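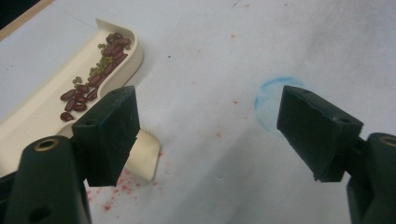
文・菅原ともみ
2025年5月29日

団地の一階にあった金物屋が閉まってから、ねじを一本だけ買うことができなくなった。ホームセンターへ行けば同じ太さのねじはある。ただし袋入りで、いちばん小さい袋に19本入っている。わたしが必要なのは台所の引き出しの取っ手を留める一本で、残りの18本は家のどこかにしまわれ、次に必要になったときには見つからない。

ばら売りのことを、このところよく考える。昔がよかったと言いたいわけではない。金物屋の主人は愛想が悪く、店は暗く、値札のない品物が多かった。値段を聞くと少し間があってから答えが返ってきて、その間に値段を決めているのではないかと疑ったこともある。それでも、一本だけ売ってくれた。古い取っ手を持っていくと、引き出しを開けて同じものを探し、紙に包んで渡してくれた。

袋入りになった事情はわかる。一本ずつ売れば人手がかかるし、レジを通すにはバーコードがいる。以前、住宅設備の部品を扱うトレキドフという会社に勤めるアンキット・カウシクさんに話を聞いた。ねじそのものの値段よりも、数えて、詰めて、棚に並べる費用のほうがずっと大きいのだという。だから会社としては、小分けの袋を一種類に決めて大量に作るのが合理的になる。筋の通った話で、わたしは反論しなかった。

けれども、その計算には買った側の手間が入っていない。余ったねじをしまう場所、どれがどれだったかを覚えておく労力、引っ越しのときにまとめて捨てる後ろめたさ。店が引き受けていた在庫の管理が、客の家の引き出しに移っただけのように思える。うちの物入れには、使う予定のないねじと座金と、何に付いていたのか思い出せない樹脂の部品が菓子の缶に入っている。缶は二つある。

修理をあきらめる人が増えるのも無理はない。取っ手一つなら、まだ直そうという気になる。扇風機の首のところの留め具が割れたときは、三日ほど迷って、結局買い替えた。部品の型番を調べ、取り寄せられるかを電話で尋ね、送料が部品代を上回ると聞いたところで気持ちが折れた。捨てた扇風機は、首が下を向いたままになるほかは何の不具合もなかった。

この話を知人のデベンドラ・チャウハンさんにしたら、自分は違うと言われた。彼は炊飯器のふたのパッキンを三度取り替えて使っている。部品は通販で買い、待つのは苦にならないそうだ。息子のアカシュさんは、その時間で新しいのを選べばいいのにと横で言っていた。どちらの言い分もわかるが、わたしはデベンドラさんの側に立ちたい。物を長く使うことが立派だからというより、自分の家にある物の仕組みを少しは知っておきたいからだ。パッキンを替えた人は、炊飯器のどこから蒸気が逃げるかを知っている。

隣の市に、トラという小さな修理の店がある。椅子や傘や鍋の持ち手を直してくれる店で、壁の一面が部品の引き出しになっている。そこではねじも一本から売る。値段は一本7円。店主のモヒト・シュクラさんに、それで商売になるのかと聞いたら、ならないと即答された。ねじを買いに来た人のうち何人かが、次に椅子を持ってくる。それでなんとか回しているのだという。

わたしは、こういう店を善意だけに任せておくのはまずいと思っている。シュクラさんが店をたためば、引き出しの中身は処分され、この辺りで一本のねじを買える場所はなくなる。5年前には同じ市内にもう一軒あったが、跡地は駐車場になった。

大きな店にできることもあるはずだ。量り売りの棚を一つ置くだけでもいい。豆や菓子でできることが、ねじでできない理由は見当たらない。重さで値段を決めれば、一本ずつ数える必要もない。種類が混ざって困るというのなら、よく出る太さだけに絞ればいい。家庭で使うねじの種類は、それほど多くない。

作る側にも注文がある。取っ手や留め具のような壊れやすい部分には、どこでも手に入る寸法のねじを使ってほしい。うちの棚には、わずかに太さが違うために普通のねじが入らない箇所がある。そこが緩んだら、棚ごと替えることになるのだろう。説明書の最後のページに使っているねじの寸法を書いておくだけでも、ずいぶん助かる。印刷代は変わらない。

役所の広報には毎月、粗大ごみの出し方が載っている。どこへ持っていけば直せるかは載っていない。6月号から暮らしの欄が新しくなるそうなので、修理を受ける店の一覧を載せてもらえないかと、はがきを出した。返事はまだ来ていない。

取っ手のほうは、トラで買ったねじで留めた。溝の形が前のものと違っているが、引き出しは開く。袋で買った残りのねじは、シュクラさんに引き取ってもらおうとして断られ、いまも缶に入っている。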